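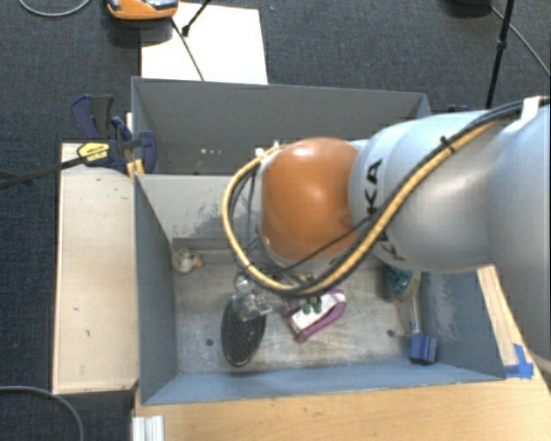
Visit report: Vumcombe open day, 21 May 2022

Purpose of the visit was to see bin picking of mixed small goods before we commit to an equipment line in the September budget round. Our own requirement at Bastby is returns sorting: unlabelled household items, random orientation, one item out at a time.

The cell at Vumcombe is built around a KUKA arm working over open bins. The gripper assembly carries two small cup-shaped tips at the wrist. The goods on show were a fair match for ours in awkwardness: a brush with a slender handle, a duck-like toy figure, a crumpled-looking transparent item with a shiny surface. Clear and reflective goods make up a large share of our returns, and any supplier quoting to us should be asked to run them on our own samples.

Points relevant to costing

Dress pack. The hose and cables run along the outside of the arm, held with a tie and a strap, with a generous loop near the wrist. This is easy to get at, but the loop needs clearance above the bin walls. Jumell quotes a fitted dress pack as a separate line. We should carry it as an option and decide after the reach study.

Bins. The walls are tall in relation to the goods. Items lying against a wall limit the angle at which the wrist can come down, so bin depth should be fixed before the arm is chosen. Our present totes are 40 cm deep and may have to change. The bin floor at Vumcombe was scratched and stained, and the walls scuffed. I would allow for replacement bins as a consumable.

Fixturing. Bar clamps and timber on a wood tabletop. Adequate for trials, and cheap. For production we need a welded base and located bin nests, neither of which appears in the Siriwan proposal. Ask for a revised price.

Gripper. Suction alone will not cover our range. Bristles and loose fabric are the known problem. Siriwan offers a combined suction and finger tool; Jumell offers a tool changer with 2 tools. The changer costs more up front and adds time to each cycle, but spare parts are simpler – worth pricing both ways.

Guarding and floor space. Not discussed in enough detail on the day. Our bay is 5 m by 3 m, including operator access, and the arm's full reach has to be fenced or monitored within that.

Actions

Send sample goods to both suppliers, with clear packaging included.
Request reach studies against the Bastby bay drawing.
Obtain separate prices for base, guarding, dress pack and commissioning.
Hold the arm model open until bin depth is settled.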